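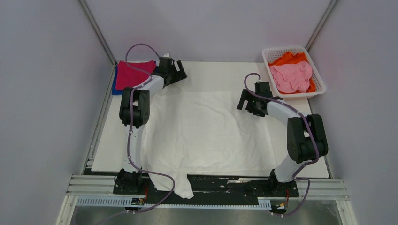

Progress report to Lisgate: Mekholm home stepper, durability and storage work
Prepared by Severyn Stetsiuk, 26 May, for Arwel Gethin
Report date: May 26, 2020

1. Status

The second prototype was assembled at Sosisano and passed to the test bench. The frame is the same as in the February version apart from the pedal pivots, which now run on plain bushes in place of ball bearings. Mass is unchanged. The folding version is one stage behind and is covered in section 4.

2. Pedal cycle test

The test ran for 363 hours in blocks, with the machine left to cool between them. A user load of 100 kg was applied throughout. No cracks were found at the welds. The left damper began to lose resistance towards the end of the run and was replaced with one from the same batch. The removed part has gone back to Cirillo, who supply the dampers, and we are waiting for their report. Until it arrives we do not propose to change supplier.

The pivot bushes showed light, even wear. Pedal noise was lower than on the first prototype, though it rises if the machine stands on a hard floor without its mat. 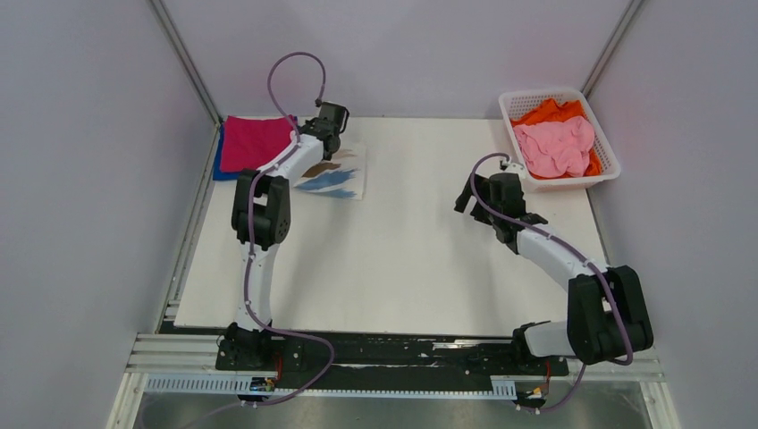 3. Resistance bands

The bands clip to the rear crossbar. Two grades were tested. The firmer grade held its length; the softer one stretched by 10 mm over the test period, inside the limit we set. One clip opened under a sideways pull. The clip has been redrawn with a deeper hook and new samples are on order.

4. Folding and storage

Folded height is still too great for the storage target. Lowering the damper mounts would solve this but shortens the pedal stroke by 40 mm, and the people who tried the shorter stroke found it too shallow for regular use. We are drawing a hinged upper mount instead. It adds one part and one locking pin.

5. Spending

Spending is within the agreed budget. The damper replacement was charged to the test line. Tooling money has not been touched.

6. Next period

Fit the new clips and repeat the sideways pull test.
Build one hinged mount and measure folded height.
Restart the cycle test once Cirillo have replied.
Send the draft user instructions to Arwel Gethin for comment.

We need a decision from Lisgate on the floor mat, as packing drawings cannot be closed until we know whether it goes in the box.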